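Organización de artículos personales en una caja de tela

Servicio de Apoyo Domiciliario Segura
Ficha práctica 17. Revisión: 2023-10-06
Elaboración: Cayetano Marín

La presente ficha establece el procedimiento para ordenar artículos pequeños de uso cotidiano en una caja abierta de tela.

Preparación
Despeje la mesa y coloque la caja en el borde más alejado, con la abertura hacia arriba. Retire los paños y dóblelos aparte.

Procedimiento
1. Separe los envases cerrados de los artículos sueltos.
2. Deposite primero los paquetes planos, apoyados en el fondo.
3. Añada después las piezas blandas o arrugadas.
4. Compruebe que los compartimentos del pastillero estén cerrados antes de moverlo.
5. Guarde el pastillero en último lugar, con las tapas hacia arriba. 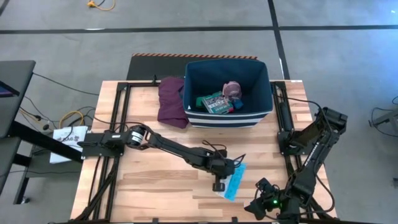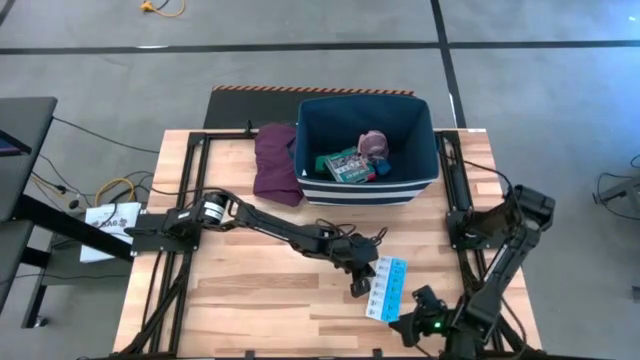
La persona usuaria debe poder alcanzar el pastillero sin vaciar la caja. Si convive con menores, la caja se guardará en un armario con cierre. El contenido se revisará cada 3 semanas y los envases caducados se entregarán en la farmacia.

Las consultas sobre esta ficha se dirigirán a Marcelino Bustamante, coordinación de zona.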